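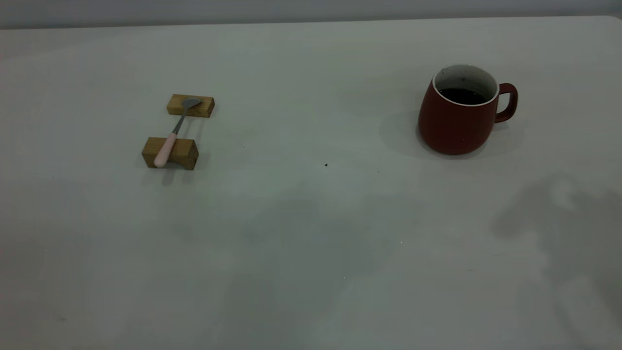 3.2. Contexte et déroulement de l'enquête

L'étude porte sur la place de la pause dans l'organisation du travail de bureau, et plus précisément sur ce que les salariés font de la table commune lorsqu'aucun horaire n'est imposé. Deux sites ont été retenus. Le premier, Nernstead, est un cabinet d'études qui a supprimé la pause fixe de l'après-midi. Le second, Chraibi, est une société de traduction où la pause de 10 heures reste inscrite au planning. Les deux équipes occupent des locaux de taille comparable et disposent d'un coin cuisine ouvert.

Les données ont été recueillies au moyen d'un questionnaire, rempli par 95 salariés, puis d'entretiens individuels menés par Fadwa Zerouali. Les entretiens suivaient une grille en six thèmes : durée de la pause, lieu, compagnie, boisson, sujets de conversation, reprise du travail. La grille avait été testée en octobre auprès de l'équipe administrative de Clarkdale, dont les réponses ne sont pas intégrées à l'analyse. 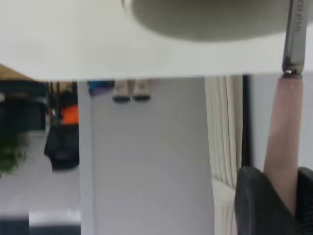

La question du lieu s'est révélée plus difficile à poser que prévu. Plusieurs personnes ne considèrent pas comme une pause le fait de boire un café devant leur écran, alors que d'autres le déclarent comme tel. Nous avons donc distingué la pause « déplacée », prise hors du poste, et la pause « sur place ». Cette distinction reprend celle du rapport interne Brivulel, avec une différence : les appels téléphoniques privés sont ici comptés comme des pauses sur place.

Chez Nernstead, la pause déplacée est courte et souvent solitaire. Les salariés interrogés disent se lever quand la tâche en cours le permet, et non quand un collègue se lève. Une chargée d'études résume : « Je vais à la cuisine, je remplis ma tasse, je reviens. Si quelqu'un est là, je reste un peu. » Chez Chraibi, l'heure fixe produit un regroupement régulier, y compris chez des personnes qui déclarent ne pas en avoir envie.

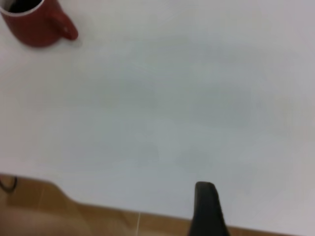 3.3. La tasse comme marqueur de présence

Un point absent de la grille initiale est apparu au fil des entretiens. Sur les deux sites, laisser sa tasse sur la table commune signale que l'on compte revenir. L'usage n'est écrit nulle part et les nouveaux arrivants l'apprennent en se faisant reprendre. Sarla Bhatt, qui a codé les transcriptions, a relevé que la couleur de la tasse est mentionnée bien plus souvent que sa forme : on parle de « la rouge » ou de « la bleue » pour désigner son propriétaire.

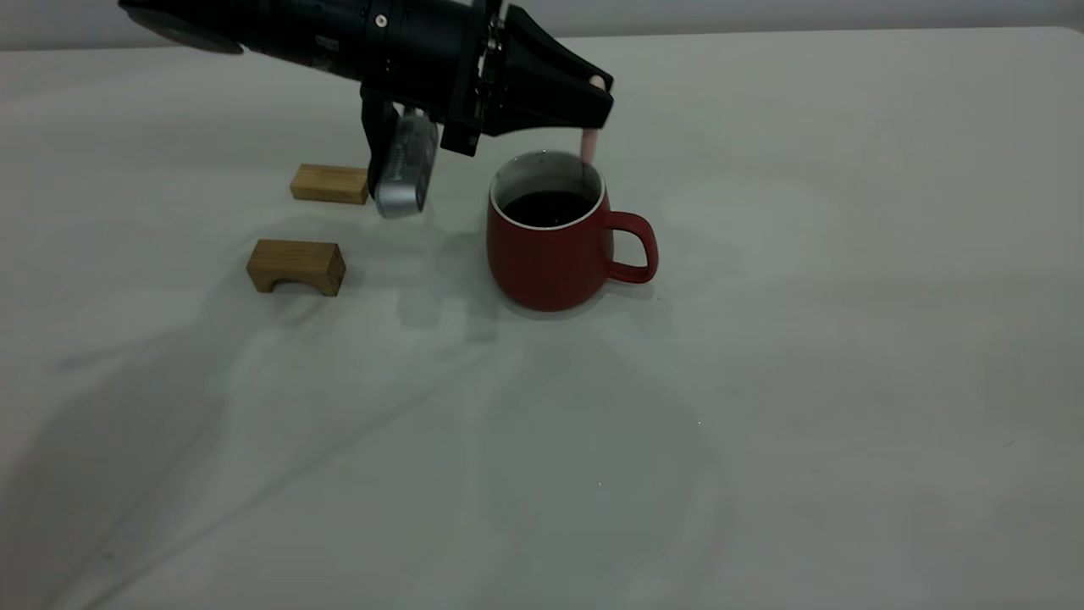

Figure 2. Tasse rouge sur la table.

La tasse laissée en place n'a pas la même portée d'un site à l'autre. Chez Nernstead, elle réserve une place assise. Chez Chraibi, où chacun s'assoit toujours au même endroit, elle indique surtout que la conversation n'est pas terminée. Les tasses fournies par l'employeur, toutes identiques, ne remplissent aucune de ces fonctions et sont rangées par le premier qui passe. Les réponses au questionnaire ne permettent pas de mesurer l'étendue de cet usage, qui n'y faisait l'objet d'aucune question.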